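Tellenitz Herbal Foot Soak, 30 sachets

If your feet are tired by the end of the day (and whose aren't, come December!), our Tellenitz soak is a lovely, gentle way to let them rest. Tip one sachet into a basin of warm water and settle in for 14 minutes with something good to read.

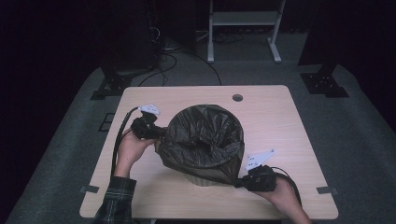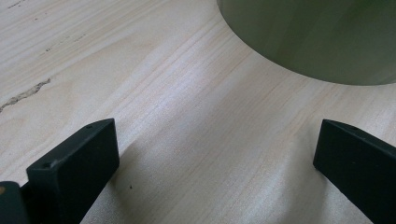

Light wood grain in both photos

Candela Figueroa blends every batch by hand at our little Gultetville shop, with chamomile, sea salt and a touch of mint. Most people find 4 soaks a week plenty. Please check with your doctor first if you have diabetes or broken skin.

Item 643. Unscented version available on request.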